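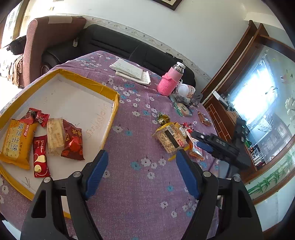

Slide 1: Snacks on the flowered tablecloth

Notes for the talk, "Where does the Ostolgate begin?"
Speaker: Dolores Kasprzak

Start on time, 16 slides. Questions at the end.

Slide 2. Say the name twice, slowly. People from outside tend to write it as two words. Ostolgate is a district by habit. It has never had a council of its own, and the post office dropped the name from its sorting list before most of us were born.

Slide 3. Map. Point to the river Femby first, then the coast road. The river gives a clear northern edge. The eastern edge follows the old parish line as far as Briem and then stops being a line at all.

Slide 4. Briem. The only town with a high school and a train station. Most of the shops are on one street. If you ask in Briem, they will say they are in Ostolgate. If you ask at the farms 10 miles south, they say Briem is something else and Ostolgate is them.

Slide 5. Gatard. Fishing village, 300 people in winter. Bus to Briem takes 60 minutes because it goes around the bay. Pause here - the bus matters later.

Slides 6 to 9. The four older maps. Go quickly. On the second one the name is printed out at sea. Thank Kolbrún Holst for the scans.

Slide 10. Three ways of drawing the southern boundary: the watershed, the school district, and the phone book area. They don't agree. The watershed puts Gatard in, the school district leaves it out. The phone book area cuts the village in half at the harbor.

Slide 11. Erhan Yazıcı's survey of road signs. The name is on the signs coming from the west and missing from the ones coming from the south. The highway office replaced the southern ones in September and used county names only.

Slides 12 to 14. Land use. Sheep on the upland, hay and potatoes along the Femby, a gravel pit outside Briem. Skip 13 if short of time.

Slide 15. Back to the bus. The route stays inside what most residents call Ostolgate, apart from one stop. My suggestion is to use it as a working boundary for the local atlas. Expect Oluf Grímsdóttir to object - she prefers the watershed. Let her speak first.

Slide 16. Sources and contact. Leave it up during questions.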